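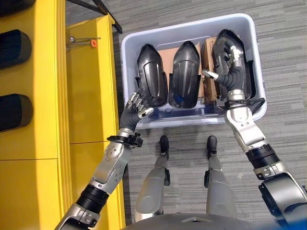
Why your sweater doesn't fit — notes for the Flellurton knitters' evening, 6th February

Opening
Say hi, thank Hazem Bennani for setting up the chairs and the projector. Ask who has a sweater at home they never wear. Wait for hands (there will be lots!). Mine is the green one, hold it up, let them laugh. It was meant to be 37 inches around and you could fit me and the dog in it.

Swatches, and why I skipped them
I knit that thing straight from the ball band. Didn't swatch, didn't wash anything, just cast on in September and went for it. I used three skeins of Vovico, 100 grams each, so 300 grams of nice wool in a sweater I can't leave the house in. Pass around the two swatches now. Same yarn, same needles, one washed and one not. The washed one should get 22 stitches over four inches if I blocked it right — get somebody in the front row to check me with the ruler.

Remind them to measure in the middle of the swatch. The edges lie.

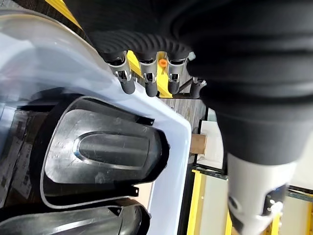
Sleeves
People always ask about sleeves so do it early. Increase slower than the pattern says if your upper arms are slim, and try it on over a T-shirt, with the stitches on scrap yarn. Tell the Morsy cardigan story if we're on time. Skip it if we started late.

Cuffs and hems
Rib on needles two sizes smaller than the body. Slip the first stitch if it's flat, don't bother if it's in the round. Have the Alau sample ready, the one with the floppy cuff.

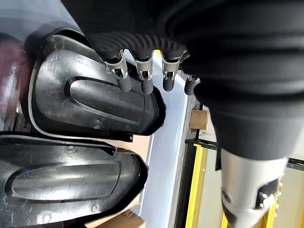 Ribbing is where I see the most frowning, and most of it comes down to tension between the knit and the purl. Bring the yarn forward, snug it up, then purl. If you do it the same way every time you get even columns with a proper valley between them, and they'll squeeze in and let go again when you pull. Look at the ribs on that black band across the top of the slide, how evenly they're spaced and how each one catches a bit of light. I'd love a cuff like that! Ask them to stretch the sample cuff and see which columns wander.

Questions
Leave ten minutes. Someone will ask about superwash, so keep the stretched blue hat handy. Put the pattern sheets by the door and get my ruler back.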